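Trelter Stage Adds Costume Performances to Summer Musical Schedule

August 7, 2026

The Trelter outdoor stage will present seven additional performances of "The Hoston Ferry," the seasonal musical drawn from the songs and letters of a 19th-century river pilot. The run opened in June.

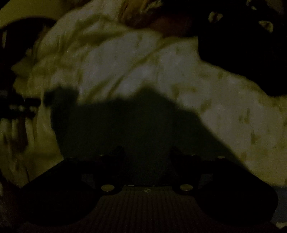
The added dates use the full orchestra score. Earlier performances used a reduced arrangement for five players. Music director Agnes Pollock restored three songs cut from last year's production, including the second-act ballad "Fang Creek."

The stage's sound system was replaced before the season. Seating capacity is unchanged, and lawn tickets remain on sale at the gate.

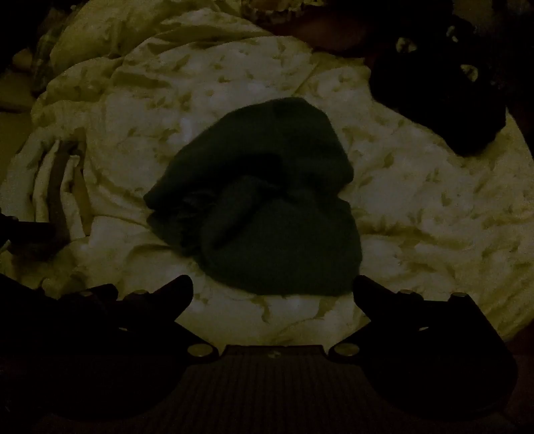 Performances begin at dusk. In case of rain, the show moves to the Aleo Hall auditorium, where sets are limited to painted flats and the ferry deck is omitted. Tickets are valid at either location.
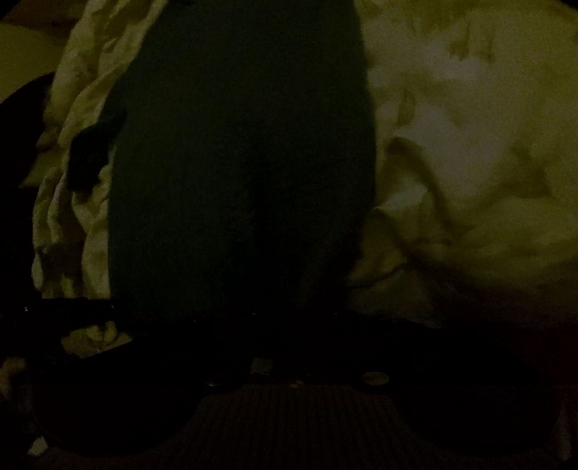 Costumes for the added dates were revised to read clearly under low stage light. Dark fabric loses its seams at that level and shows mainly as an outline, while pale, creased cloth still catches light along its folds. Chorus members will wear cream shirts in the night crossing, and the pilot keeps his black coat. The dress rehearsal is closed to the public.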